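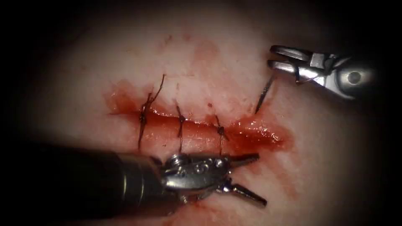
How long do stitches have to stay in?

It depends on where the cut is. Stitches on the face often come out within a week, while those over a knee or an elbow may stay in for two weeks, sometimes longer.

Radu Văduva had his out on day 13. He had put his forearm through a greenhouse pane in April, and the clinic in Medthorpe closed the cut with 33 stitches. He had expected the removal to hurt more than the injury did. "It was tugging," he says. "A lot of small tugs, and then a nurse telling me not to lift anything."

He lifted something. The cut opened at one end by the width of a pencil, and he went back for tape and a scolding.

The advice he ignored is old and simple. When the threads come out, the skin has closed but it is weak. A wound a few weeks old has only part of the strength it will have in three months, and scarred skin never gets all the way back to what it was. The surface looks done long before the layers underneath have caught up.

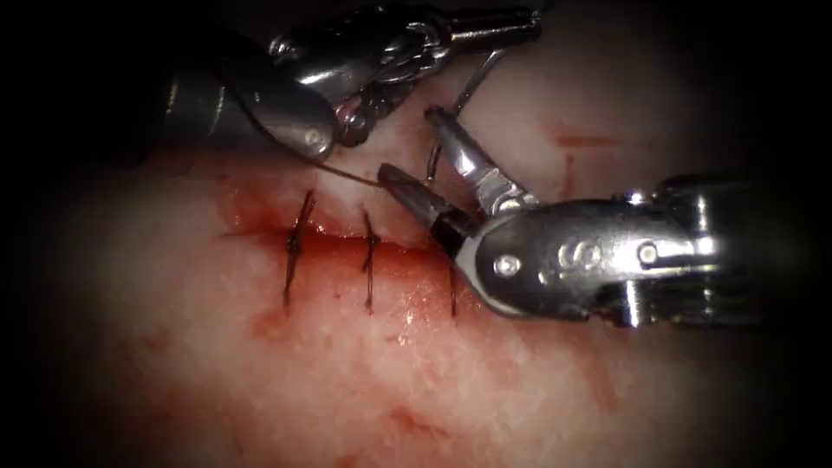

**MEDTHORPE MONTHLY | Health Desk**

Rosalinda Sison has worked in wound care for most of her career and now runs the dressing clinic on Cozma Street. She sees people at the stage where the drama is over and they are mostly bored. They ask about showers, about creams, about whether they can drive.

Her answers are short. Keep it clean. Keep it covered for as long as you were told. Wash with mild soap and water once you have the go-ahead, and pat it dry. Leave the peroxide in the cabinet -- it can irritate new tissue as well as clean it. Don't soak the wound in a bath or a pool until someone has looked at it.

"People want to let it air out," she says. "They picture a scab as healing. A bit of moisture under a dressing usually does better."

The kind of stitch matters less to patients than they think it will. Interrupted stitches are tied one at a time, so if one fails the others should hold. A running stitch uses a single thread from one end to the other and goes in faster. Some threads dissolve and some have to be taken out. The discharge sheet should say which kind you have, and if it doesn't, call and ask.

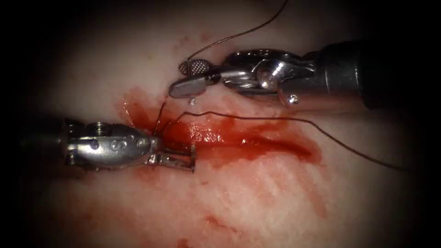
*Soft tissue, pale and moist under the light.*

Scars are a longer story. A new one is often pink or red, raised and itchy, and it can go on changing for a year or more. Holger Viklund, who is 50, has one across his shin from a fall off a ladder. It stayed dark through the first winter and he assumed that was how it would look from then on. By the second summer it was a flat white line.

Sison tells patients to keep a new scar out of the sun, with clothing or sunscreen, for at least the first year. Silicone sheets help some people. Massage can help too, once the wound is fully closed. She is cooler on vitamin E oil, which gives some people a rash.
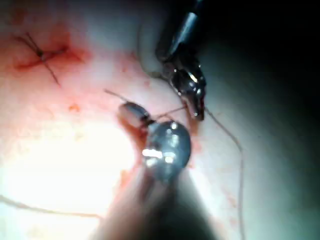
*One finished stitch, its knot tied and the tails trimmed.*

The signs that should send you back are the same for nearly every wound: redness that spreads, swelling that gets worse after the first couple of days, pus, a bad smell, fever, or red streaks running away from the cut. Numbness near the scar is common and often fades. Numbness or weakness farther down the limb should be checked the same day.

Văduva's arm is fine now. The end that reopened healed wider than the rest, and it itches when the weather turns. He has replaced the greenhouse pane with plastic.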